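Setting Up a Block Stacking Activity
Early Learning Resources, Dunlow Children's Services

Block stacking supports hand control, colour naming and early positional language such as "on", "under" and "next to". The following procedure is intended for educators and families working with one child at a time. It requires no specialised equipment and can be completed in a single short sitting.

What is required

3 cubes in clearly different colours
A smooth, level table at the child's elbow height
A plain background, such as a bare wall

Children who are new to the activity should begin with a small number of cubes. Additional cubes may be kept in a closed container and introduced in later sittings.

Preparing the table

Clear the table and wipe it down. Tablecloths and placemats should be removed, as a wrinkle beneath the bottom cube will cause the whole tower to lean. Allow at least 60 cm of free space on either side of the child. Where possible, the table should face a wall, so that the child is not distracted by movement elsewhere in the room.

Building the tower

Step 1. Place the red cube near the centre of the table and name its colour. Invite the child to press gently on the top to check that it sits flat.

Step 2. Ask the child to place the green cube on the red cube. Encourage the use of two hands if one hand is unsteady. The sides of the cubes should line up as closely as the child can manage.

Step 3. Ask the child to place the blue cube on top and to let go slowly. A quick release is the most common cause of a fallen tower at this stage. 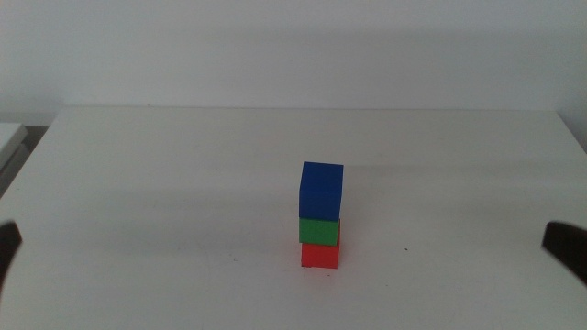 Small errors in alignment are to be expected and need not be corrected by the adult. A top cube that overhangs a little to one side provides a useful opportunity for discussion. The educator may ask, "Which block is sticking out?" and allow the child to decide whether to adjust it.

Step 4. Name the colours together from top to bottom, then from the bottom up. Ask which cube is in the middle.

Step 5. Take the tower down one cube at a time, starting at the top.

Extending the activity

Once the child stacks with confidence, change the order of the colours and ask for a tower to match a spoken instruction. Educators should record the date, the order requested and any help given.

Enquiries regarding this resource may be directed to Chrysanthi Koutsoukos, Program Coordinator.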